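Prollitz sorting line

The Prollitz sorting line is a partly automated packing operation at the Brundale plant of Tuominen, a regional supplier of fruit and small household goods. It replaced a hand-packing room in which 27 people worked over two shifts. The company describes the line as a labor-saving system. Former packers and some outside observers have questioned how much labor it saves, and whose.

Background

Before the change, each packer filled and closed containers at a bench, choosing the fruit by eye and setting aside anything bruised. The posted target was 450 containers a shift. Management announced the switch to two-armed stations in May, after a trial on a single bench. The trial report gave an output of 400 containers a shift but did not say how often a person had stepped in, a gap that the packers' representative, Leopoldo Zamudio, raised at the time.

Stations

A station consists of a table inside white panels and a pair of black robot arms. The tools at the ends of the arms vary with the task. Some jobs use jointed hands with separate fingers, while others pair one such hand with a two-fingered gripper. Containers are taped to the tabletop, so a worker has to place each new one before the arms can begin.
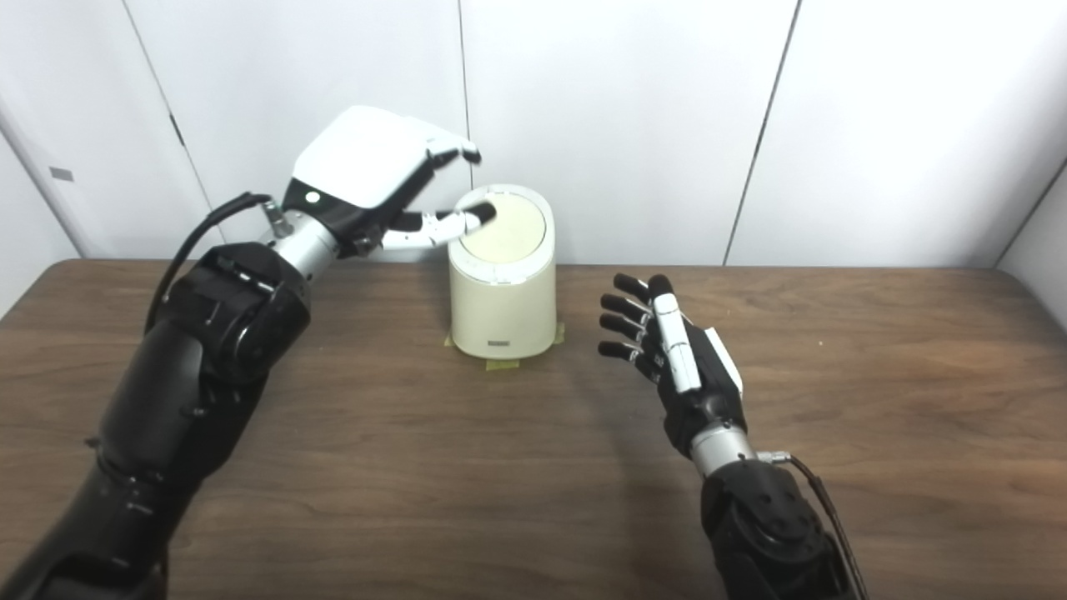 The control software, Vusska, was bought from outside and adapted on site. Its handling of lids was revised several times, and lids remain the step that packers most often mention in complaints. A person closing a container by hand feels when the lid has seated. At the stations this check went to the attendants, who press each lid again before the container leaves the room.

Effects on work

Tuominen has stated that no packer was dismissed. This is accurate as far as it goes – several positions were left unfilled when people quit, and evening hours were cut. Those who stayed were renamed attendants. Their duties include laying tape, refilling fruit, clearing stops and writing up each fault. The plant log listed 1006 stops in the first quarter of operation, and the company has not published a later figure.
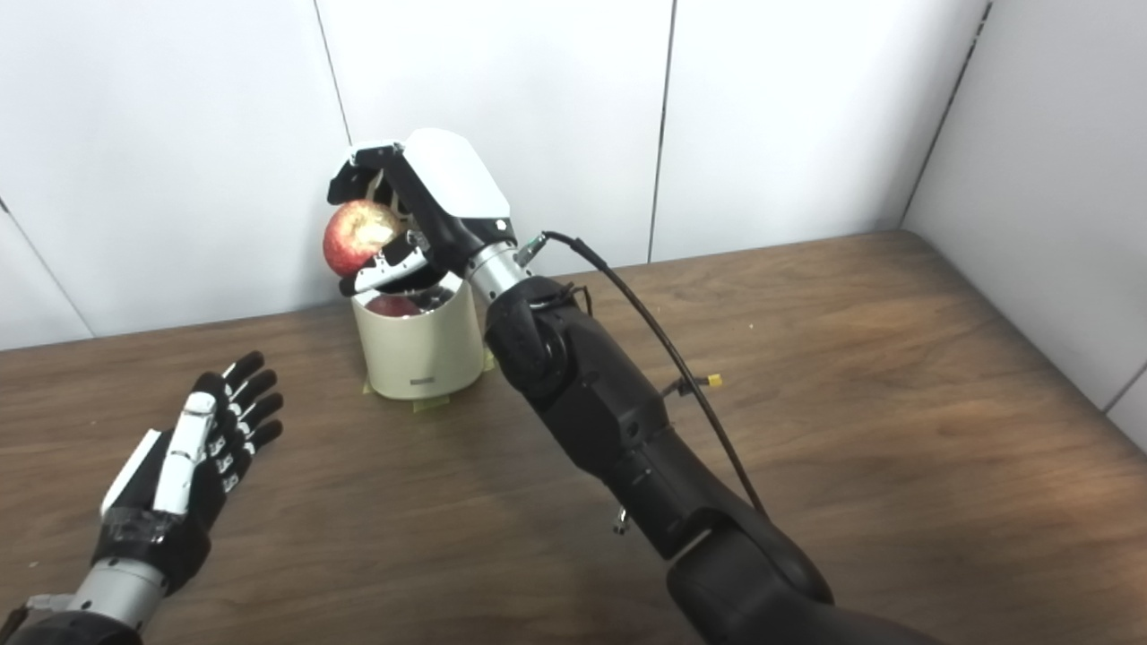

Pay is a further point of dispute. Packers had earned a bonus tied to output, which ended with the change of title. Raimo Aaltonen, the plant manager, has argued that the attendants' work is lighter and asks for more skill. Attendants agree that there is less lifting. They also report longer periods of standing and watching, and the training they received lasted one afternoon.

Assessment

Claims about the line rest almost wholly on the company's own numbers. These count finished containers per station and leave out the attendants' time, so a comparison with the old benches is difficult to make. Bruising rates, which the hand packers kept on a wall chart, are no longer recorded in the room. A second group of stations has been proposed for the neighboring hall, where packing is still done by hand.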